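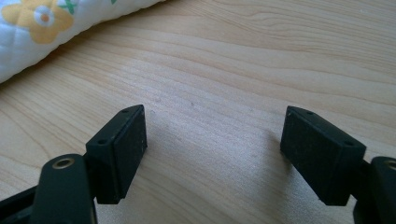

## 3. Using and caring for your Mindska quilted table mat

Read this section before you put the mat on the table for the first time. It covers unpacking, placement, everyday cleaning, washing and storage. For the matching Udis chair pads, see section 4. The ties on the pads need separate handling and the steps below do not apply to them.

### 3.1 Before first use

1. Cut the paper band with scissors. Do not pull it off over the mat, as the band can catch the stitching.
2. Unfold the mat and lay it printed side up on a clean, flat surface.
3. Leave it flat for 2 hours. Fold lines from packing will soften in this time. Any that remain will come out in the first wash.
4. Check the edge all the way around. If you find an open seam, do not wash the mat. Contact the store where you bought it and give the item number, 768, printed on the care label.

**Note:** A slight puffiness between the stitched lines is normal. The filling settles with use.

### 3.2 Preparing the table

The mat can be used on wood, glass, stone and laminate. Wood needs the most care.

1. Clear the table and brush off crumbs and grit. Grit trapped under a mat will scratch a wood finish.
2. Wipe the surface with a damp cloth, following the direction of the grain.
3. Dry it with a second cloth.
4. If the table has been newly oiled or waxed, wait until the finish has fully cured. Check the finish maker's instructions for the time.

**Caution:** Never place the mat on a damp table. Moisture held under the fabric can leave a pale ring in the wood, and oil that has not cured will stain the backing.

### 3.3 Placing the mat

1. Hold the mat by two opposite edges and lower it onto the table. Do not drag it.
2. Smooth it from the center outward with the flat of your hand.
3. Keep the edge of the mat back from the edge of the table so that it is not pulled down by sleeves or by small children.
4. Set heavy items near the middle. A vase or pitcher standing half on and half off the mat can tip.

On pale woods, lift the mat and move it to a new spot every few weeks. Light-colored wood changes shade in daylight, and a mat left in one place from spring to August will leave an outline. The outline usually fades once the wood is uncovered.

**Caution:** The mat is not a trivet. Do not set pots, pans or baking dishes on it straight from the stove or oven. Use the Jarkden cork trivet or another heat-proof stand on top of the mat.

### 3.4 Everyday cleaning

- Shake the mat outdoors or over a sink.
- Blot spills at once with a dry white cloth. Rubbing pushes the liquid into the filling.
- Treat small marks with lukewarm water and a drop of mild dish soap, then blot again with plain water.
- Do not use bleach or stain sticks on the print.

### 3.5 Washing

1. Turn the mat printed side in and place it in a mesh laundry bag.
2. Wash on a gentle cycle in cold water. Wash it alone the first time.
3. Take it out as soon as the cycle ends and pull the corners gently into shape.
4. Dry flat on a rack, turning once. Do not tumble dry.
5. If needed, press the back with a cool iron. Pressing hard will flatten the quilting.

Expect shrinkage of up to 4 percent over the first few washes. The filling dries more slowly than the cover, so feel the thickest part before you put the mat back on wood.

### 3.6 Storage

Roll the mat with the print facing out and keep it in a dry cupboard. Do not store it folded under other linens. Mats in the Mahawong size fit the cotton storage sleeve sold separately.

Revised January 28, 2020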